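Subject: Re: [midimis-knits] folding sweaters so they don't get that line

Hi all,

Quoting the whole thing because I know some of you get the digest and it's a pain to scroll back:

> I finally emptied the cedar chest on Sunday and every single
> sweater in there has a hard crease straight down the middle of
> the front. I fold in half the long way, sleeve to sleeve, then
> in half again, same as my mother did. Is there a better way, or
> do I just steam everything each fall and live with it? Also, is
> it true you shouldn't hang them? My closet has room and my
> chest doesn't. There are 25 in there and I'm running out of
> patience.

OK, I have opinions on this one! I used to fold exactly like that and had exactly that line, and it's the first fold that does it. When you fold sleeve to sleeve you're putting a crease smack down the center front, and then it sits under the weight of everything on top of it for six months. Fold the sides in toward the middle of the back instead and your fold lines land off to the sides where they hardly show.

My routine, for what it's worth. I use the bed, never the table. My kitchen table is too short for a sweater with its arms out, and I end up with a cuff in the butter. A quilt is good for this because it grips the knit a little and things stay where you put them. Lay the sweater out, get both sleeves away from the body, and smooth from the neck down to the hem with flat hands. Don't tug! Tugging is how you get one side longer than the other, especially with ribbing, which will go any way you pull it.

Sleeves are where I slow down. Whatever is bunched at the underarm or up around the shoulder when you start folding is going to be pressed in there come October, so I lift the sleeve at the shoulder, let it drop, and lay it down again. 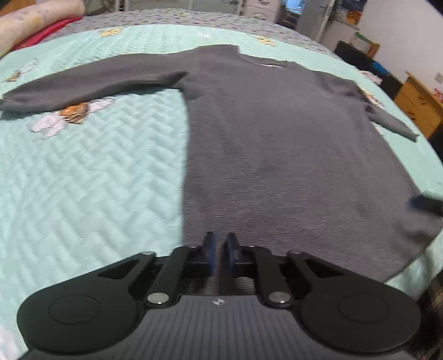

Do you fold a sweater face up or face down?
Face down, so that the sleeves and sides come in across the back and the front ends up smooth on the outside. I lay it face up first to do the smoothing, then turn the whole thing over by the shoulders and the hem.

After that it's quick. One side comes in to the middle of the back, and its sleeve goes straight down along the body. Same with the other side. Then bring the hem up in thirds (for a long one) or in half (for a short one), and turn it over. If it's a chunky knit I roll a bit of tissue into the bend. I bought a Bolell box of 208 sheets ages ago and reuse them until they go soft, so I can't see ever needing another.

On hanging, I wouldn't, at least for anything with weight to it. You get those little pointy shoulders and the whole body grows. I lost a perfectly nice tunic that way, it was practically a dress by spring. If you're desperate for the closet space, fold the sweater in half lengthwise, lay it on the bed, put the hanger over it with the hook at the underarm, and drape the body over one side and the sleeves over the other. I do that with two of mine that I wear every week and they've been fine. I wouldn't leave anything like that all summer.

The other thing is how high you stack. I had them piled right up to the lid and the bottom ones came out like cardboard. Now I keep the heavy ones on the bottom and the light ones on top, and I moved the overflow to one of those long Pladeck under-bed drawers. It's shallow, so I couldn't overstuff it if I tried (I have tried). Swap a few around halfway through the summer if you think of it. I forget most years.

For the creases you already have, don't iron! Lay each one flat, hold the steamer a few inches above, let the steam go in, then pat it with your hand and leave it alone until it's completely dry. I did a batch in April and left them overnight in the spare room. The wool ones came right back. An acrylic blend I'd be much more careful with, because too much steam and it goes limp and stays limp.

Oh, and somebody asked last month about the Hoarau cardigan, the one with the saddle shoulders. I fold that one the same way but unbuttoned, with the bands lapped over each other so they don't curl. If you want the thread, it's message 2802 in the archive, and there was a good bit in there about moths too.

Good luck with the other 24!

Happy knitting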